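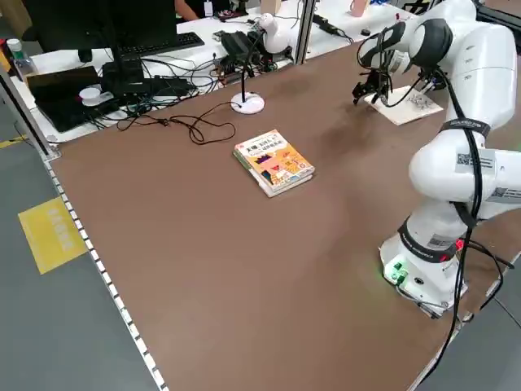 Karim Awad wrote back in July that the last report spent too long on the pipe and not long enough on the people drawing from it. He asked for household figures by street and a plain account of the late work at Mollham. Both are given in this report.

Mollham Water Renewal, second progress report to the Trisero Fund

Connections
The new main now serves 1083 households. The upper streets were connected first, as agreed, and the lower streets followed once the valve chamber at Mestenel passed its pressure test. 30 households on Wada Road are still on the old line. Their service pipes run under a shared yard, and we need signed access from two owners before we can dig. One has signed.

Delays
The Mestenel chamber was finished 12 days behind schedule. The first set of gaskets was the wrong size and had to go back to the supplier. Thodoris Kontogiannis moved the crew to the Wada Road trench in the meantime, so we paid for little idle time. The trench has been backfilled but not resurfaced. Residents have complained about dust, and we have asked the contractor to bring the paving forward.

Water quality
Samples are taken at seven points along the main. All were within the limits at the last round except the one at the Mollham school tap, where iron was slightly high. The tap is on old internal plumbing that is outside this grant. We told the school in writing and flushed the branch twice. The next sample will show whether that helped.

Budget
Spending is in line with the revised plan. Pipe and fittings came in under the estimate and paving will come in over it. We would like to move the difference from one line to the other and will send the form separately.

Next period
Finish Wada Road, resurface the trench, and disconnect the old line. The street-by-street table Karim asked for is attached as Annex B. Meter readings for the lower streets are incomplete and will be added when the second round of visits is done.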